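Let your hands do the teaching

I've been showing robots how to do things for three years now, first by grabbing the arm and dragging it around, later with a handheld controller and a screen. People at the Fallitz open evenings keep asking me which is better. I used to shrug and say it depends. I've stopped shrugging. If you're starting out, put your hands on the arm.

I know the case for remote control, and Gaspard Leclerc has made it to me many times, usually while eating my lunch. Your body stays out of the way. You see only what the robot's camera sees, so you can't cheat by peeking over the top. You can do it sitting down (this matters more at eight in the evening than you'd think). All fair! And for the big sweeping jobs on the Pendora bench, clearing bins and so on, I'd pick the controller too.

But small stuff is where new people get discouraged, and small stuff is mostly touch. When I'm holding the wrist and a finger brushes the side of something, I feel it in my own fingers and ease off before I've even thought about it. With the controller I get a picture. I stare at the picture, I guess, I nudge, I guess again. The recording then has all my dithering in it, and the robot learns to dither. I've watched a policy pause in midair exactly the way I pause when I'm squinting at a monitor. It's like hearing your own voice on an answering machine.

Gaspard says that's a skill problem, and that 2 weeks of practice fixes it. Maybe. He's very good. He also grew up on flight simulators and has never once, as far as I can tell, bumped a table by accident. I teach people who knit, fix bikes and bake, and they already know a lot with their hands. Making them learn a joystick first seems a shame to me.

Rings are my favorite argument

Grabbing a ring from the outside is easy to explain and a bit dull. Going in through the middle is more fun, and much harder to do by remote. You have to judge how deep you are inside the hole, and a flat picture is stingy with depth.

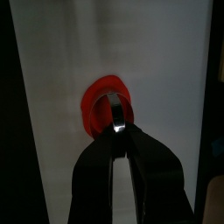 What I'd change at Fallitz

Start everyone on hand guiding, for the first 8 sessions at least. Let them make a mess of it. Then bring out the controller, once they know what a decent approach feels like in their own wrist, and I bet they'll drive better for it. I'd also stop throwing out the clumsy recordings on day one. Keep them, watch them together, laugh a little, and do the job again with the same object in the same spot.

Gaspard has promised to write a reply for the February newsletter. He can have the same amount of space as me, and he owes me a sandwich.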